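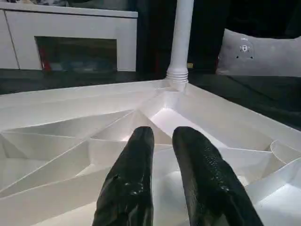
Fortin Road hall – where we are with the move

Quick one this time, have got nine tabs open and the printer is doing the thing again. Date for the top of the page is 26 June 2023.

So. We have the keys to the new place. Signed, scanned, sent back, all done. The old building in Claltham goes back to the landlord at the end of October and not a day later, so please stop asking if we can stay till Christmas. We can't. I did ask. Twice.

For anyone who missed the last meeting: new hall is on Fortin Road, the low building past the tire shop, parking round the back. Turn in at the second gate. The first gate belongs to the dentist and they will tow.

Heating works. Kitchen is small but it has a proper sink and the hot tap is hot, big step up. Floor in the main room needs sanding before the dance group goes anywhere near it. Quote for that came in at nearly 447 dollars, less than I was dreading. Have said yes. Waiting on a start date.

Paint. We voted, it's the pale green. I know, I know. It's called something silly on the can and it looks gray until the afternoon and then it looks fine. The hallway stays cream until we have money.

What changes for the groups

Choir keeps its evening slot. Same time, bring your own folder, the music cupboard isn't going to fit through the new door so we are selling it (oak veneer, one sticky drawer, make me an offer).

Sewing moves to mornings. Better light in the side room anyway. There are outlets along one wall only, so extension cords please, and lable them with your name or they'll wander off like the last lot.

Toddler group has the main room from ten. Stair gate is ordered.

Chess and board games – small room, upstairs. Somebody asked about the elevator. There isn't one, so if the stairs are a problem let me know and we'll swap you with the book group, who have already said they don't mind.

Film night is on hold. The projector screen is fine, the projector isn't. Jaltodon, who we bought it from, want it mailed back before they'll even look at it and I haven't found a box.

Keys, again

There are 17 sets out there somewhere for the old building. I have four of them in my desk. Landlord wants every set back or it comes off the deposit. Check your coat pockets, check the bowl by your front door, check the car. Drop them thru the office mail slot in an envelope with your group's name on it. New keys get handed out one per group, against a signature, and no copies. I mean it this time.

Furniture

The old folding tables are going to the school. Please don't pile things on them in the meantime. The new ones come from Sudovwood, flat packed, and we'll need a couple of people with a drill and some patience. Delivery is booked for a morning, I'll email the list once they confirm. Chairs we're keeping, the stacking ones at least. If a chair wobbles put tape on it and leave it by the stage and I'll deal with it.

The piano is the piano. Movers have been warned. It'll need tuning after, so choir please be kind about it for the first couple weeks.

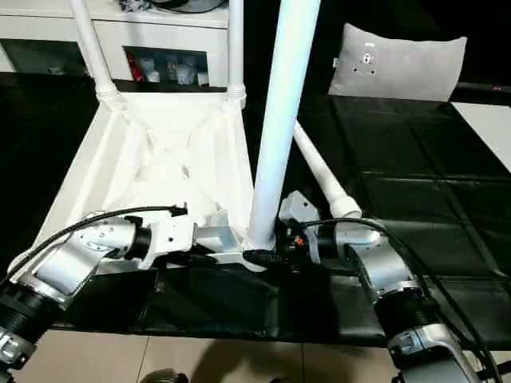

Dues and other money stuff

Dues go up to 49 dollars for the year. First rise in a long time and the new rent is the whole reason. Same discount for seniors and students, same form. Pay by check or at the desk. Cash is ok but get a reciept, please, last year was a mess.

If you've already paid at the old rate you're fine, leave it alone, we're not chasing anyone for the difference.

Next newsletter once the floor's done. Packing boxes are in the back office, help yourselves, and write on the side of the box, not the lid.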